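Planning an Equipment Purchase for a Two-Arm Dish Handling Station

Project report, Ciltness Technical College, Automation Program
Submitted Tuesday, September 24, 2024

1. Purpose

The project was to prepare a purchase plan for the dish handling station in the teaching kitchen. The two arms and their controllers were already in service and were outside the scope. The plan covers the parts that wear, the parts that were never specified when the arms were bought, and the order in which they should be replaced or added.

The budget is a fixed allocation of $1498. It must be committed within the academic year and cannot be carried over. Shipping is charged against it. Labor is not, as installation is done during scheduled lab hours.

The original purchase, made before our group took over the station, treated each arm as a complete product. In use, a large share of lost lab time came from items that cost very little next to an arm: cables, finger pads, light, and mounting hardware. The plan is built on that observation.

2. Operating conditions

The station is a kitchen counter with a sink. The arms move plates, cups, and similar items between the counter and the sink area. Programs are written for small batches and changed often, so the same joint ranges are not used from one week to the next.

Three conditions affect the choice of parts.

Water. The granite counter picks up droplets near the sink. Any connector or light placed low over the counter should be sealed against splashing, and adhesive mounts are ruled out.

Reach. The arms work from the front of the counter toward the back. Moves near the back ledge are made close to full extension, and cable slack that is correct at the front of the counter is too short there. Slack that is correct at the back hangs free when the arm returns.

Surface. The counter is dark and the plates are glazed. Exposure that suits one is wrong for the other. A setting that keeps detail on the counter will wash out a white plate held near the camera, and the error is worse when the plate is moving.

The cable problem is the easiest to see during normal work. With the right arm holding a plate up over the back of the counter, the black cable runs loose down the side of the arm toward the front lip of the counter.
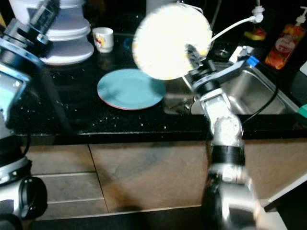

3. Method

Needs were taken from the station log kept since May. Each entry that recorded a stop was assigned to a cause: cable, grip, vision, program error, or other. Program errors were removed, as no purchase would prevent them. The remaining causes were ranked by lab time lost and not by number of stops. A grip failure is usually cleared in a few minutes. A damaged cable ends the session.

For each cause we wrote a short requirement and sent it to suppliers without naming a product. Quotes were received from Skaltine, Montoya, and Stuleo. All were asked to state unit price, shipping, lead time, and the smallest quantity they would sell. The last item mattered more than expected. Two suppliers priced finger pads by the box, and a box would have supplied the station for longer than the pad material is rated to be stored.

Quotes were compared on cost over one academic year. Where a part is expected to be replaced within the year, the replacements were included. Where a part requires a tool the lab does not own, the tool was included.

4. Requirements

4.1 Cable management

Each arm needs a guide at the wrist, a guide at the elbow, and a strain relief at the base. The guides must be removable without taking the gripper off. They must not cover the elbow cap, which has to stay open for inspection. A sleeve over the full length was considered and rejected, because it holds moisture and hides wear on the cable jacket.

The required slack was measured with each arm at its most extended programmed position, with the wrist turned to both limits. The figure for the right arm was larger than the figure for the left. We specified the larger one for both arms so that only one spare needs to be held in stock.

4.2 Finger pads

Plates are held upright by the rim during transfer. The current fingers are hard and rely on closing force. A compliant pad would allow a lower force, with less risk of chipping and less load on the gripper drive. The pad must tolerate dish soap and must be replaceable with a hex key. It must also be thin enough to pass between a plate and the counter when a plate is picked up from flat, and this last condition removed the thickest pads from the comparison.

4.3 Lighting

The overhead light in the kitchen is adequate for the operator. It is not adequate for the wrist camera once the gripper is lowered close to an object, where the arm and the object itself block much of it. Gain can be raised in software – at the cost of noise, and of clipping anything pale or shiny that enters the view.

In close positions large parts of the wrist view can be close to black while the rims and edges on the other side remain readable. Edge-based grasp planning can work from the lit side alone if the object is symmetrical and its size is known. It can't confirm that the dark side is clear. For planning purposes we treated an unlit region as occupied, and this removes many valid approach paths.
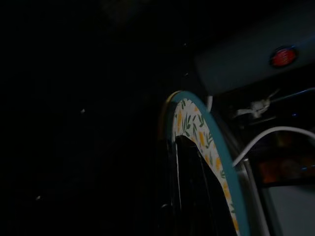

One reader of the draft objected that new lights were the wrong purchase and that a better camera would solve the same problem with fewer parts on the wrist. A sensor with more dynamic range was available from Montoya, the reader noted, and would leave the splash question out of it altogether.

We priced this option. The camera alone would take more than the full allocation once both arms were fitted, and fitting only one arm would leave the station with two calibration procedures. The added range would also not recover a region that receives almost no light. The objection on splash protection was accepted, and the lighting requirement was changed to a sealed unit mounted above the wrist, facing along the fingers. The camera has been moved to the list of items for a later funding round.

5. Comparison of quotes

Cable management. Skaltine quoted $426 for both arms, including clamps, base reliefs, and one spare set. Montoya's price for the guides was lower but did not include the base reliefs, and its clamps needed a torque driver outside the range of the one in the lab. With the driver added, Montoya was the more expensive of the two. Stuleo did not quote for this line.

Finger pads. Stuleo was the only supplier willing to sell single pairs. The unit price was the highest received. Cost over the year was still the lowest, as no unused stock would be thrown out.

Lighting. Montoya and Stuleo quoted for sealed units with similar output. Montoya's unit draws from the accessory connector on the wrist. Stuleo's needs its own supply line run down the arm, which works against the purpose of the cable purchase. Montoya was selected on this basis although it has the longest lead time in the plan, at seven weeks.

6. Allocation

The cable line is funded first and in full. After it is deducted, $1072 remains for finger pads, lighting, shipping, and reserve.

Finger pads are funded next. The first order covers both arms plus one spare pair. A second order is budgeted for the spring term and will be placed only if the measured wear calls for it.

Lighting is funded third. Both arms are included. If the price changes before the order is placed, the unit for the right arm is bought first, as that arm does most of the work over the sink.

Whatever is left is held as reserve until the lights have been delivered and tested. We recommend that it then be spent on connectors. The station has no spare connectors at present, and the log shows sessions lost while one was borrowed from another bench.

7. Order of work

The lights are ordered before anything else because of the lead time, even though they are third in priority. Cable guides and pads can be ordered at the same time as each other and should arrive well ahead.

Guides are installed on the right arm first and run for one week before the left arm is changed. If the slack figure is wrong it will show at the wrist guide, as a pull mark on the jacket or a clamp that has shifted. The base relief should be left finger-tight during this week.

Pads are fitted after the guides. Gripper force must be reset before the first plate is picked up, starting low and raised in small steps with a plastic plate. Ceramic is used only after a full set of transfers has been completed with no slip.

Lights are fitted last. Camera calibration is repeated at that point and the old exposure values are deleted from the shared settings file – otherwise they will be loaded by programs written last term.

8. Limits of the plan

The station log was not kept to a standard format. Some stops were recorded without a duration, and for these we used the time between the stop and the next entry, which may overstate the loss. The ranking of causes did not change when those entries were left out, but the gap between grip and vision became small.

Pad wear was taken from supplier data. No pad was tested at the station before the plan was written. Stuleo has offered a sample pair, and the test is assigned to the next group.

The quotes don't cover damage to dishware. Plates and cups are paid for out of the kitchen's own account and were left out of the comparison, although a lower gripping force should reduce that cost as well.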